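Nurnora Shared Workshop
Opening-up checklist, with remarks
Filled in by Mitali Rathnayake, June round

Items are marked OK, FIX or WATCH. Remarks are mine and may be skipped by anybody with a strong constitution.

ENTRANCE AND EXITS

1. Front door opens fully and closes by itself. OK
It closes with real conviction. Mind your heels.

2. Rear exit clear on both sides. FIX
Inside was clear. Outside was a pallet of tile from Rindis, addressed to the unit next door and parked square across our door. Moved by 8:15 a.m. I left a note. Last time I left a note it came back with the spelling corrected, so I took more care over this one.

3. Exit signs lit. OK

4. Exit route drawing matches the building. WATCH
The drawing still shows the wall that came out in March. You can follow it to safety if you are able to walk through paint racks.

FIRE

5. Extinguishers on their hooks, pins in, gauges in the green. OK
The one by the finishing room had a coat on it. Coat is in lost property.

6. Oily rag can has a lid, and the lid is on. FIX
Has a lid. The lid was under the can, where it was stopping a wobble. Put it back on top and fixed the wobble with a folded flyer. Please empty the can every night, including the nights when you are tired.

7. Smoke detectors tested. OK
All answered. So did the dog in the apartment upstairs.

8. Finishes and solvents in the metal cabinet, doors latched. WATCH
Latched, but two cans of Kekinex floor oil had no date on them. Write the date you opened it. "Spring" is not a date.

ELECTRICAL

9. Panel clear for 3 feet in front. FIX
There was a bicycle. There is always a bicycle. It has been wheeled to the rack by the front door, which was put in at some expense for this very purpose.

10. No extension cord used as permanent wiring. WATCH
The orange one behind the drill press has been "temporary" since January. Chowdhury Electric quoted 700 dollars for a proper outlet. I say we pay it before the cord qualifies for a pension.

11. Outlets near the sink trip when tested. OK

12. Portable heater unplugged and put away. OK
First time on my watch. I checked twice.

FLOORS AND WALKWAYS

13. Main aisle clear and dry. OK

14. Mats flat, no curled corners. FIX
The one by the sink curls up at the corner like a stale sandwich. Taped down for now. A new one is on the order sheet.

15. Storage loft load sign posted. OK
It says 1,000 pounds. Walnut is heavier than you think, and you have been up there with a lot of walnut.

BENCHES AND TABLES

16. Tabletops free of splinters, raised screws and dried glue. OK
Ran a cloth over each one and nothing snagged. Butcher block is holding up well. It likes a coat of mineral oil about every 14 weeks and gets one when I remember.

17. Legs and bolts tight. OK

18. Nothing stored under a table that sticks out at shin height. WATCH
My left shin has filed a separate report.
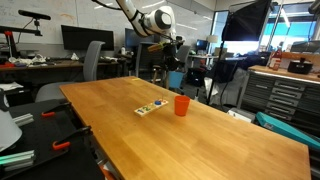 Can I sign off a round with a FIX still open?
Only if the fix has a name and a day next to it on the board, and the name belongs to somebody who knows about it. Open items on exits, the panel or the rag can have to be dealt with before the doors open.

FIRST AID

19. Kit stocked and sealed. FIX
Plenty of eye pads and slings. No ordinary bandages, the only thing people use. Restocked from the drugstore, receipt in the drawer.

20. Eyewash bottle in date. OK

21. Accident book present, with a pen. WATCH
Book present. Pen tied to it with string this time.

Signed, M. Rathnayake, 9:40 a.m. Next round is due in July. Move your bicycle.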